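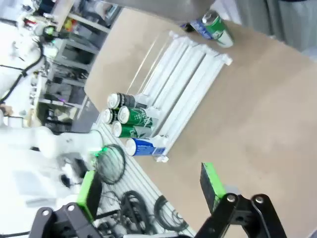

Bukmonter Topf

Der Bukmonter Topf, am Ort meist nur Topf genannt, ist ein Eintopf aus weißen Bohnen, geräuchertem Schweinenacken, Wurzelgemüse und getrockneten Birnen. Er stammt aus Bukmont und den umliegenden Dörfern und wird vor allem im Winterhalbjahr gegessen. Kennzeichnend sind der süß-saure Geschmack und eine Kruste aus geröstetem Roggenbrot, die erst kurz vor dem Servieren aufgelegt wird. In der benachbarten Kleinstadt Anberg ist eine hellere Variante ohne Birnen verbreitet.

Name

Die Bezeichnung Bukmonter Topf kam erst mit den Gasthäusern auf. In älteren Haushaltsbüchern steht das Gericht unter Birnbohnen oder Bohnen mit Hutzeln. Hutzel ist im süddeutschen Sprachraum ein Wort für die gedörrte Birne. In Anberg heißt der Eintopf Weißer Topf, gelegentlich auch Bohnenweiß.

Geschichte

Bohnen und Dörrobst gehörten in der Gegend zu den Vorräten, die über den Winter gelagert wurden. Das Fleisch kam aus der Hausschlachtung im Dezember und wurde zunächst nur an Feiertagen zugegeben. Der älteste bekannte Beleg ist ein handgeschriebenes Kochbuch mit 192 Blättern, in dem das Rezept zwischen einer Brotsuppe und einem Apfelmus eingetragen ist. Die Verfasserin nennt keine Mengen, verlangt aber, die Bohnen »am Abend in weiches Wasser« zu legen. Räucherfleisch kommt darin nicht vor, statt dessen wird eine Schwarte mitgekocht.

Mit dem Bau der Bahnstrecke entstanden in Bukmont mehrere Wirtschaften, die den Eintopf mittags an Fuhrleute und Bahnarbeiter ausgaben. Aus dieser Zeit stammt die Brotkruste. Sie hielt den Inhalt der Schüssel länger warm und ersetzte die gesondert gereichte Scheibe Brot. Nach der Stilllegung der Strecke schlossen die meisten Häuser, und das Gericht wurde wieder überwiegend in Privathaushalten gekocht. 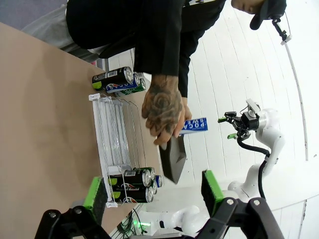

Corinne Esposito zufolge war der Eintopf auch damals nie ganz von den Speisekarten verschwunden, er sei lediglich unter Namen wie »Bohneneintopf nach Art des Hauses« geführt worden. Ihre Aufsatzsammlung zur Wirtshausküche der Region führt dafür mehrere Speisekarten an, auf denen Birnen ausdrücklich als Zutat genannt sind. Umstritten ist, ob es sich dabei durchgehend um dasselbe Gericht handelt. In zwei Fällen ist von frischen Birnen die Rede, die als Beilage gereicht wurden.

Zutaten und Zubereitung

Für einen Topf, der für 4 Personen reicht, rechnet man 400 Gramm getrocknete weiße Bohnen. Hinzu kommen ein Stück Schweinenacken, Möhren, Petersilienwurzel, eine Stange Lauch, Zwiebeln, eine Handvoll Hutzeln, Lorbeer, Bohnenkraut und Apfelessig. Die Bohnen werden über Nacht eingeweicht und am nächsten Tag in frischem Wasser aufgesetzt. Salz kommt nach verbreiteter Auffassung erst gegen Ende hinein.

Das Fleisch gart im Ganzen mit und wird danach in Würfel geschnitten. Die Hutzeln werden halbiert und in der letzten Stunde zugegeben, da sie sonst zerfallen und die Brühe trüben. Zum Schluss wird mit Essig abgeschmeckt. Einige Köche binden den Eintopf mit einer Einbrenne aus Schmalz und Mehl, andere zerdrücken einen Teil der Bohnen am Topfrand.
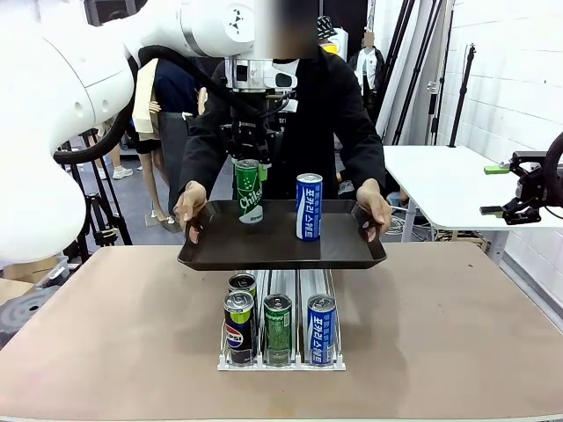 Die Kruste besteht aus grob geriebenem, altbackenem Roggenbrot, das in der Pfanne mit Butter und etwas Kümmel geröstet wird. Sie soll den Topf vollständig bedecken. Im Gasthaus wird sie häufig unter dem Grill nachgebräunt, im Haushalt ist das unüblich. Sehr feines Paniermehl gilt als ungeeignet, weil es die Brühe aufsaugt.

Gegessen wird der Eintopf aus tiefen Tellern oder aus kleinen Steingutschüsseln mit Deckel. Als Getränk wird Apfelmost gereicht, in Anberg auch leichtes Bier. Reste werden am folgenden Tag mit wenig Wasser aufgewärmt. Die Kruste wird dafür frisch zubereitet.

Varianten

Der Weiße Topf aus Anberg verzichtet auf Hutzeln und Essig und wird mit Sauerrahm angerührt. An die Stelle des Schweinenackens tritt gekochtes Rindfleisch, gewürzt wird mit Muskat und weißem Pfeffer. Die Kruste ist dünner und enthält gehackte Petersilie.

Eine fleischlose Fassung mit getrockneten Pilzen war als Fastenspeise bekannt und wird heute wieder angeboten. Das Restaurant Huamán in Bukmont serviert den Eintopf mit Ají-Paste und ersetzt das Roggenbrot durch geröstete Maiskörner. Auswanderer brachten das Gericht außerdem nach Sarnia, wo es mit Ahornsirup und braunen Bohnen gekocht wird. Die Brotkruste fehlt dort in der Regel.

Topfessen in Bukmont

Am Ende der Birnenernte findet in der alten Markthalle das Topfessen statt. Ausgegeben wird ab elf Uhr vormittags, bis die Kessel leer sind. Bei der bislang größten Veranstaltung wurden rund 723 Portionen verkauft. Eine Jury vergibt einen Preis für den besten Eintopf, bewertet werden Brühe, Biss der Bohnen und Kruste. Teilnehmen dürfen Gasthäuser und Privatleute. Fertigbrühe ist seit einer Änderung der Regeln nicht mehr zugelassen.
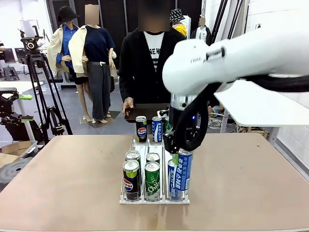

Darnell Baptiste hält die getrennte Wertung der Kruste für einen Fehler, da sie Köche dazu verleite, zu viel Butter zu verwenden, und der Eintopf darunter an Säure verliere. Er schlug vor, nur noch eine Gesamtnote zu vergeben. Die Jury blieb beim bisherigen Verfahren, senkte jedoch das Gewicht der Krustennote. Harriet Crenshaw gewann den Preis zweimal mit einem Topf, in dem die Hutzeln vorab in Most eingelegt waren.

Siehe auch

Birnen, Bohnen und Speck
Cassoulet
Hutzelbrot
Weißer Topf (Anberg)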